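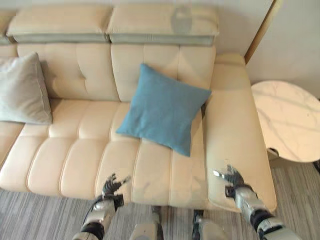
Handout 5: Reading a restaurant's own description

Bring your notes on the four-question method. We will not repeat it in class.

Restaurants write about themselves in a fairly fixed way. There is a founding year, a building, a view, a line about tradition, and then a table you are told to ask for. Treat all of it as a sales text until you have checked it.

1. The founding year
Kiletti prints an early opening year on its menu. Read the small type on the back page and you find that the year belongs to the building. The kitchen has changed hands twice and was a shoe store in between. The claim is not false, but it tells a diner very little about the food. Ask what exactly was founded: the company, the room, the name or the recipe.

2. "Renovated in keeping with tradition"
This phrase can cover new paint or a full gutting. Rainer used it after a renovation that moved the bar, lowered the ceiling and took out the old stove. When you see it, look for one named thing that was kept. If the text can't name one, write "no evidence" in your margin.

3. Seat counts
Grukon advertises 635 seats. Students last term repeated the number in their papers without asking what was in it. It includes the summer terrace, the banquet hall and standing places at the bar. In April, with the terrace closed and the hall rented out, a walk-in guest has a much smaller restaurant to choose from. Always write down the season next to the count.

4. "Open all year"
Check the kitchen hours, which are often listed on a different page from the door hours. Wolleo is open all year, true enough – but in winter the kitchen serves soup and sandwiches and closes at 2 in the afternoon.

5. The recommended table
I am suspicious of this one. A table that every visitor is told to request can't be free for every visitor. Sometimes it is a good seat. Sometimes it is a hard one to fill, next to a service door or in a draft. Visit before you pass the tip along.

Assignment
Pick 2 restaurants from the list above. For each, copy out the description from its website, underline every claim that could be checked, and check 5 of them. Phone calls count. Other people's online reviews do not, however many stars they have.

Due 06/12/2022, on paper, stapled. Late work loses a grade.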